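The case against the tidy shelf
14 January 2018

Every January the same advice comes around. Buy some storage, give everything a home, and by the end of the month you'll be a calmer person. I have followed it more than once. What I got was a house with more furniture in it and the same pile of mail on the stairs.

My complaint this year is with the open shelf divided into compartments. Plovico sells one, Whiteley sells one, and the Flostitz catalog that came in September gave them a whole section, each with a few folded towels, a fern and plenty of air. I don't know anyone who owns so few towels.

The trouble with a compartment is that somebody decided its width before meeting your things. Your board games are an inch too long. Your paperbacks fit, with a dead space above them that collects batteries and one glove. With a plain long shelf you push stuff along and make room. With dividers you get several small shelves, and a small shelf fills up with whatever was in your hand when you walked past.

I counted once, out of spite. Before the big reorganization we owned 2,396 objects that could reasonably be put on a shelf, down to the last pencil. After three weekends of sorting, it was 2,374. That is 22 things gone, and for this I paid more than 400 dollars in shelving.

I'll give bare pine its due. I like the knots, and I like being able to see where the boards are joined — it's the least pretentious wood there is. But a unit with nothing in it will always look like good sense. It hasn't been asked to hold anything yet.

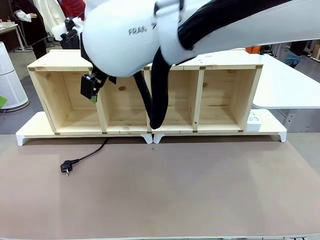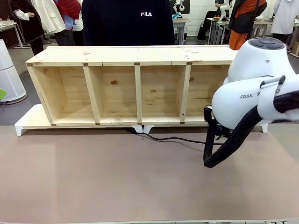

Four compartments, unfinished pine, knots in the back panel. I'd want it too, and I'd have it stuffed with phone chargers by spring.

So before you order one, try leaving the corner alone for a month. See what piles up there and measure the pile. If it still needs a shelf, get a long one.

A reader in Flestley wrote back that I had it the wrong way around, and that dividers were the only thing that ever stopped her cookbooks from falling over. She keeps one compartment for junk, on purpose, and empties it when it's full. She also wanted to know who counts pencils.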